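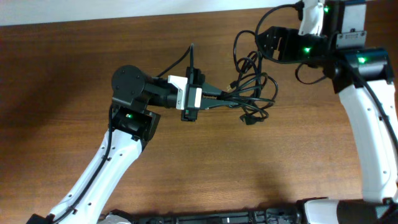 Wood grain, white wall.

24 May 2023

Quick one because the bus is in 15 minutes and I said I'd post something this week.

So. Sourdough. I have given up on it. Again. The starter went in the bin on Sunday night, jar and all, and I don't feel bad. Well, a bit bad about the jar.

What I'm doing instead is plain white tin loaves with dried yeast out of a packet, like my nan did, and they are lovely. Soft in the middle, proper crust, slices that fit in the toaster. That last one matters more than I would of thought. With the sourdough I was forever poking about in the toaster with a fork. (Yes, unplugged. Mostly.)

Recipe, for Séverine who asked twice:

Strong white flour, 500g. Water, 300g, a bit warm. Packet of yeast. 2 teaspoons salt. Knob of butter if there's any in. Mix, leave it alone for a bit, knead till it stops sticking to everything you own. Let it double. Knock back, shape, into the tin, let it come up over the rim. Hot oven, then turn it down after the first ten minutes. Tip it out and knock on the bottom. Hollow is good.

I forgot the salt last week. Don't forget the salt. Tasted like a wet envelope. Dong-hyun ate three slices with jam and said nothing, so either he's very kind or he has no tastebuds.

Tins — I've got two. One is a heavy old thing from the charity shop in Luvport, black all over inside, nothing ever sticks. The other is new and shiny and everything sticks, even with butter AND flour. Seul-gi says to oil it and bake it empty a few times. Will try. If it doesn't work it can hold pens.

Flour. I've been getting the big bags from Hong, the shop by the station, not the supermarket one. It's dearer, but the dough feels stretchier and it doesn't go all slack on me while I'm shaping. Could be in my head. Si-eun bakes with the cheapest bag going and hers come out taller than mine every single time, so what do I know.

Things I still can't do:
— a plait. Looks like a foot.
— rolls the same size. I refuse to weigh them.
— wait for it to cool. Cut it hot again yesterday and squashed the whole end flat.

Nii wants me to do a stall at the Stasness fair in December and I've said maybe, meaning no, but he has started telling people. 58 loaves, he reckons. In my oven! It does two at a time, and the one at the back always catches on the left side. I'd be up all night and then stood in a field. We'll see. Maybe just rolls. Maybe just buns, people will pay silly money for a bun when it's freezing.

Next time, the seeded one, if I can work out how to make the seeds stay on. They're all over teh kitchen floor at the moment. Found one in my sock at work.

Right, bus. Send me your tin loaf tips, and if anybody has a lid for a 2lb tin going spare I'll swap you a loaf for it.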